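# Chapter 6: Courts and the Limits of Agency Power

In November, the housing department of a mid-sized state ended a program that had let 2,393 families stay in subsidized apartments while their immigration papers were under review. The notice was two pages long. It gave one sentence of explanation: the program was "no longer consistent with department priorities." Families had 13 weeks to show new paperwork or move out.

Tâm Kim had lived with her parents in the Proltgate apartments since she was in grade school. She was one of the tenants who sued. Her lawyer, Abhishek Kaushik, did not argue that the state had to run the program forever. He argued that the department had ended it the wrong way. It had asked for no public comment, it had looked at no other options, and it had given a reason so thin that a judge could not tell what the department had been thinking.

The department saw the case differently. It had started the program on its own, by memo, without a vote of the legislature. Its lawyers said that what a memo could begin, a memo could end.

This chapter is about that kind of dispute. You will meet it many times in the study of government, in cases about housing, schools, farm aid, and immigration. The question in each is how much freedom an agency has to change its mind, and what a court may do when it thinks the agency has gone too far.

## 6.1 What the judge was asked to decide

People often speak of a court "blocking" or "saving" a policy. That is a fair way to talk about the result, but it hides the steps. In the Proltgate case the judge had to answer these questions, in this order:

1. Could the tenants bring the case at all?
2. Was the decision to end the program one that courts may review?
3. Did the department follow the procedure the law requires?
4. Did it give a reason that fits the facts it had?
5. If it did something wrong, what should happen in the meantime?

A case can end at any of these steps. If the answer to the first question is no, the judge never reaches the fourth, however weak the agency's reason may be.

The first question is called **standing**. A person has standing when he or she has been harmed, or soon will be, by the thing being challenged, and when a court order could help. Kim had a letter telling her family to leave, so standing was easy for her. It was harder for the town of Bumgate, which joined the suit and claimed that 1,020 of the affected families lived inside its limits and that it would have to pay for shelter beds. The department answered that this was a guess about the future. The judge let the town stay in the case, though only on the question of cost.

The second question gets its own section later, because courts have disagreed on it for a long time. Some choices are left so fully to an agency that there is no rule to measure them by - which cases to investigate first, for example. Others affect so many people in the same way that they look more like a rule than a choice.

## 6.2 Procedure and reasons

Most states have an administrative procedure act. These laws differ in detail but share a basic demand. Before an agency makes or repeals a rule, it must tell the public, take comments, and explain itself. The explanation must be the one the agency really relied on. Lawyers may not invent a better one after the suit is filed.

The department tried to do this. Its deputy director, Cường Ông, signed a statement saying the program cost too much. The statement was written almost two months after the notice went out. The judge read it and set it aside.

Students sometimes take this to mean that the judge thought the program was a good one. The opinion does not say so. It says the department may end the program tomorrow if it follows the law in doing it.

### Terms to know

- standing
- judicial review
- notice and comment
- injunction
- remand
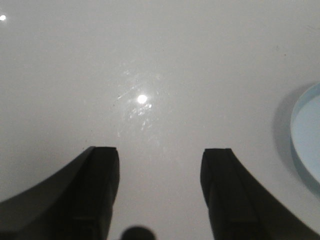

The last two terms on the list deal with what happens after a court finds a mistake. An injunction orders someone to act or to stop acting. A remand sends the matter back to the agency so that it can try again. In the Proltgate case the judge used both. The families stayed in their apartments, and the department was told to reopen its decision and take comments. Section 6.3 begins with the injunction, which the department appealed the same week.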